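Mon 24 December

# Lutley bench cell: progress report to Indwood

Scope of this period: gripper upkeep, wrist camera mounting, and a repeatable layout for the basket transfer routine. The arm and controller were left as they were after the May service.

## Work area

The cell runs on a polished granite counter with a pale curtain behind it. The basic layout is two woven baskets toward the back, brown on the left and yellow on the right, with clear stone between them. The stone is glossy and picks up a yellow reflection in front of the yellow basket. We have asked Brinkmann for a lighting change that would cut the glare, and the quote is still open.

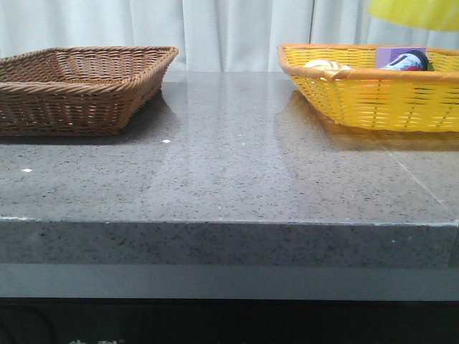 Ingeborg Weidemann asked whether the glare could be handled in software first, and whether the height reference should be taken on one side of the slab joint only. Both points are accepted. The height check is now done on the left side of the joint, and exposure is locked before each run - auto exposure was drifting between the overhead view and the wrist view.

## Gripper

The fingers were removed, cleaned and refitted. Closing force was reset to the Sirinier default after we found it had been raised during earlier trials. The right finger mount had play in it, traced to one worn dowel pin. The pin was replaced and both fingers were checked for contact along the full seam. The current set has scuffs and small worn patches on the faces. We are keeping it in service and will swap it at 2000 cycles or at the first slip on a smooth part, whichever comes first.

Cable routing at the wrist was also changed. The old loop pulled on the camera plug when the last joint turned past its midpoint. 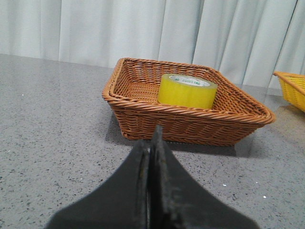 *Report length: 2 min read*

## Checks and open items

Packing tape is in use as a test part. For a roll set upright in the brown basket, the approach height has to clear the thick rim before the fingers open. We raised the waypoint by 2 mm and lowered the approach speed.

After refitting, the cell ran 200 dry cycles with no faults logged. Wrist calibration takes about 58 minutes, mostly warm-up time, and we would like to shorten it.

Still open:

- Brinkmann lighting quote
- spare finger set, ordered from Sirinier, no ship date
- written steps for the dowel pin swap
- backup of controller settings to the Indwood share

No change to the budget is requested for this period.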